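Folleck : une journée pour les jeunes aidants le 5 septembre

La ville de Folleck consacrera le 5 septembre une journée d'information aux jeunes aidants, c'est-à-dire aux enfants, adolescents et étudiants qui s'occupent au quotidien d'un parent, d'un frère, d'une sœur ou d'un grand-parent malade ou en situation de handicap. L'initiative revient à l'association Bamer, qui accompagne les familles de l'agglomération depuis 2000. L'entrée est libre, de 10 heures à 17 heures, dans les salons de l'espace Altıntaş.

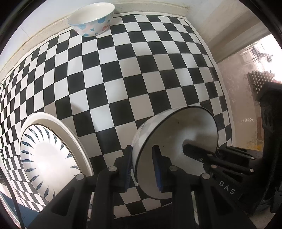 Photo : association Bamer

La date a été choisie pour coïncider avec la rentrée. Selon Bamer, les premières semaines de cours sont le moment où les difficultés deviennent visibles : retards répétés, devoirs non rendus, fatigue, téléphone consulté en cachette pour prendre des nouvelles de la maison. Les établissements y voient souvent un manque de motivation, et les élèves concernés en parlent peu. Beaucoup ne connaissent pas le mot « aidant » et considèrent simplement qu'ils donnent un coup de main.

L'association estime que le territoire compte environ 800 jeunes dans cette situation, toutes tranches d'âge confondues. Le chiffre provient des signalements reçus par ses deux permanences et d'un questionnaire diffusé en mai dans les collèges et les lycées. Bamer précise qu'il s'agit d'une estimation basse, les plus jeunes n'ayant pas été interrogés.

La matinée sera réservée aux échanges avec les familles. Une assistante sociale, une infirmière scolaire et une psychologue tiendront chacune un stand où il sera possible de poser des questions sans rendez-vous. Une salle fermée est prévue pour les entretiens qui demandent de la discrétion. Les enfants de moins de six ans pourront être gardés sur place, à condition d'être inscrits à l'accueil avant 11 heures.

À 14 heures, une table ronde portera sur les aménagements de scolarité. Il y sera question des autorisations d'absence, du report de certains examens et de la désignation d'un adulte référent dans chaque établissement. Cette dernière mesure est réclamée par l'association depuis plusieurs années. Deux lycées de Folleck l'ont déjà adoptée à titre d'essai, et un troisième doit se prononcer avant les vacances d'automne.

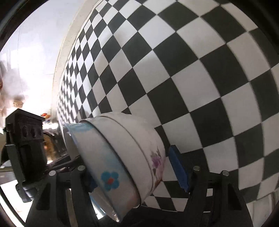 Un atelier pratique, limité à 20 personnes par séance, abordera les gestes de tous les jours : aider quelqu'un à se lever, préparer un pilulier, organiser un repas avec un proche dont la force ou la coordination diminue. Les animatrices insistent sur les objets déjà présents dans les placards, avant tout achat de matériel spécialisé. Un bol émaillé bien lisse, par exemple, comme celui à la fleur bleue, peut échapper à une main affaiblie – d'où l'intérêt d'apprendre à le placer sur un support antidérapant et à ne le remplir qu'à moitié. Les séances auront lieu à 11 heures, à 13 heures et à 15 heures, et l'inscription se fait à l'entrée.

La journée verra également le lancement de Cillska, un service de messagerie destiné aux aidants de 12 à 25 ans. Les utilisateurs pourront écrire de manière anonyme à un professionnel, en soirée et le week-end, et recevront une réponse dans la journée. Le service est gratuit et ne demande pas l'accord des parents pour un premier contact. L'association a toutefois prévu une procédure d'alerte lorsqu'un mineur semble en danger. Une version en plusieurs langues est à l'étude – une partie des jeunes suivis servent aussi d'interprètes à leurs parents lors des consultations médicales.

Du côté de la municipalité, on indique que la salle est mise à disposition gratuitement et que la ligne de bus 17 sera prolongée jusqu'à l'espace Altıntaş pendant toute la durée de la manifestation. Le bâtiment est accessible aux fauteuils roulants par la cour. La table ronde sera traduite en langue des signes.

Les enseignants qui ne peuvent pas se déplacer pourront demander à Bamer un dossier d'information, avec une fiche de repérage et la liste des interlocuteurs locaux. Il sera envoyé aux établissements qui en font la demande au cours du mois de septembre.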